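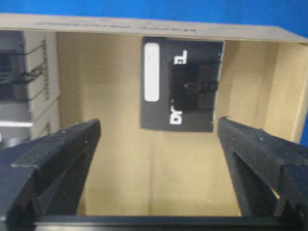 Open carton, upper rim showing

Ticket 124: Jorby prints every shipping label twice
Status: closed, grudgingly
Site: Meredith packing room
Opened: Feb 28, 2024

Reported problem
Since the last Jorby update, each order prints two identical labels. The second one comes out after a pause just long enough for you to walk away. Restarting the printer helps for one order, which is the printer's idea of a compromise.

Steps tried
Turned off "reprint on error." The setting turned itself back on at the next login. 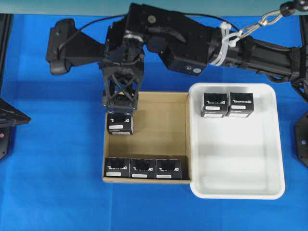

Removed and re-added the printer. It is now listed as Gernen, Gernen (Copy) and Gernen (Copy) (Copy). Jorby sends jobs to the first two. Deleting a copy requires admin rights, and the admin password expired in October.

Reset the password. The reset email arrived nearly 7 hours later, by which time the link had expired too. The second link worked.

Deleted both copies. Single labels for 5 orders, then doubles again.
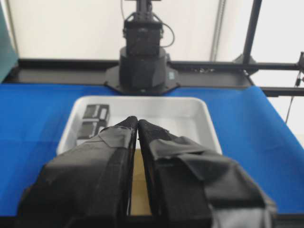
SOFTWARE > PRINTING > DUPLICATE JOBS

The cause was the Bavuvness plug-in, installed to print return slips and never set up. With no slip template to use, it borrows the shipping label and prints that. Vendor support suggested updating the plug-in. We are on version 7. Version 7 is the newest. Removed the plug-in, restarted the print service, and got one label per order through to the end of the shift.

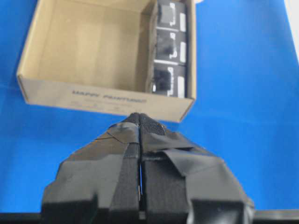
Can we still print return slips without the plug-in?
Use the Returns tab in Jorby and pick "Print slip." It was there the whole time, under a menu called "Other."

Leave the ticket closed unless the doubles come back. If they do, check the plug-in list before touching the printer.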